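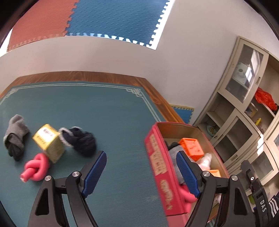 An open cardboard box, pink on the outside, with faded printing along one side.

The box room at Tromuvari is on the second floor, at the back, and for most of its life it was exactly that: a room for boxes. When the building was a boarding house, guests left their trunks there in October and came back for them in spring. Now it is an apartment, and the couple who bought it wanted the room for a desk. First they had to deal with what was in it.

Household storage is a bigger business than it used to be. In Trirkby, a town with one supermarket and no movie theater, there are now two places that rent storage units by the month. The larger of them, Vara, charges $60 for its smallest unit and $165 for the one that will take the contents of a two-bedroom apartment. Both places have waiting lists in the fall, when people bring in garden furniture and bicycles.

What goes into the units is mostly ordinary. Lamps, school papers, winter coats, a crib that might be needed again. The average stay at Vara is 21 months, and the front desk says that hardly anyone who signs a lease expects to be there longer than six. People rent a unit between moves, or after a parent dies, and then the monthly charge becomes one more line on the bank statement.

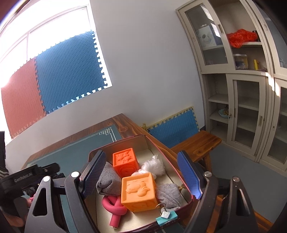
Words: L. Nwachukwu
3rd January

Small containers are a different matter from large ones. A wardrobe has to go somewhere, and so a decision gets made about it. A tin or a shoebox can be put on a shelf without any decision at all, and it can stay there through several moves. When the couple at Tromuvari emptied the box room, the furniture took a morning. The small boxes took most of three weekends.

They had started by sorting things by owner, and soon dropped it. Much of what they found had belonged to both of them for so long that the question made no sense. They tried sorting by room next, which worked better. Kitchen things went to the kitchen, and if there was no place for them there, they went out. Sewing things went into a drawer in the hall. Paper was left until the end, and that was the right choice, as paper has to be read and reading is slow.

The hardest category was packaging. Both of them had saved good boxes for years — sturdy ones, with lids that still fit — on the grounds that a good box is always useful. Some of them were inside other boxes. They kept the six that were a size they could name a use for and flattened the rest. The paper recycling in Trirkby is picked up every other week, and it took two pickups to clear the pile.

There are things worth knowing before starting a job like this. Cardboard takes in damp, and a box that has stood on a concrete floor may look fine from above and be soft underneath. Metal tins keep out moths and mice but can rust at the seams, so anything made of cloth should be dry when it goes in. Labels belong on the side, where they can be read when boxes are stacked. Tape dries out in a few years, and string does not.

The couple rented a unit at Vara for the things they could not agree on. They took the smallest size and paid for three months in advance, and they wrote the end date on the kitchen calendar. When the time was up they drove over, took home a chair and a box of records, and gave the remainder to the church sale.

The desk is in the box room now, under the window. There is one shelf above it, and so far it holds a dictionary, a radio and a tin of paper clips. The trunk hooks from the boarding house are still on the wall. They plan to leave them up and hang their coats there.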